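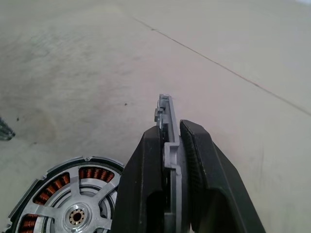
Wostside is a contract assembly shop that builds small drive units and gearbox covers, and once a year it opens the floor to people who buy from it, supply it or are simply curious. I went for the bracket cell, which I had read about in the spring. The task sounds trivial: take a light grey bracket and put it where it belongs beside a motor. The bracket is long, thin and flat, and it has to be held on edge, upright between two black fingers, with most of its useful features sticking up well beyond the tips. The notched end with its little tabs is the part that has to arrive in the right place, and it is the part furthest from the grip. Any error in angle at the fingers is magnified by the time it gets up there.

The demonstration was run by Kyung-hwa Moon, who looks after the cell and did not oversell it. She told us at the outset that the run would be slow, as they had turned the speed down for visitors, and that the success rate she would quote was from normal running. Over the previous shift they had logged 29 attempts, of which 2 had failed. Both failures were rotations in the grip: the bracket had tipped forward by a few degrees as the fingers closed, and the arm carried on as if nothing had happened.

The obvious question, which somebody at the front asked, was why they did not simply use shaped fingers with a slot for the bracket. The answer was changeover. Wostside runs short batches, and the same cell handles covers, clips and spacers in between. A slotted finger would be better at this one job and useless for the rest. They have settled on a plain pair with a ribbed pad on the gripping face, and they accept the odd slip. I am not fully convinced. A tool changer would solve it, but Moon said the quote they had from Molon came to more than the arm had cost second-hand, and I have no reason to doubt her.

The motor is worth a few words as well. It is an open design, so the copper windings can be seen between the spokes of the hub, and I would not want a steel finger anywhere near them. The fingers come down very close to the rim. I asked what stops them catching it, and the answer was a force limit on the final approach plus a fixed order of moves: across first, then down, never both together. The limit is 20 newtons. It was set by trial, which I suspect is how most such limits are set, though few people admit it in front of customers.

The control side is less interesting than I had hoped. The software is Tromel, in a version that is two releases behind, and the operator screen is a list of steps with a light next to each. It does record the wrist camera view for every grasp, which is how the two tipped brackets were traced so quickly. Moon played one of them back. The lean was visible as soon as the fingers had closed, and a simple check on the edge of the part would have caught it. That check is planned for September.

We saw 4 complete cycles. All of them went in, although on the third the arm paused for long enough that people began to look at Moon. She said it was waiting for the force reading to settle and left it alone – correctly, as it carried on by itself.

Afterwards there was a talk by an engineer from Østergaard on cable routing, which was sound but mostly concerned larger arms than anything I work with. I did write down his advice to leave a generous loop at the wrist and to tie it to the forearm only once. Ours is tied in three places and has already been replaced twice, so I shall be cutting some ties off this week.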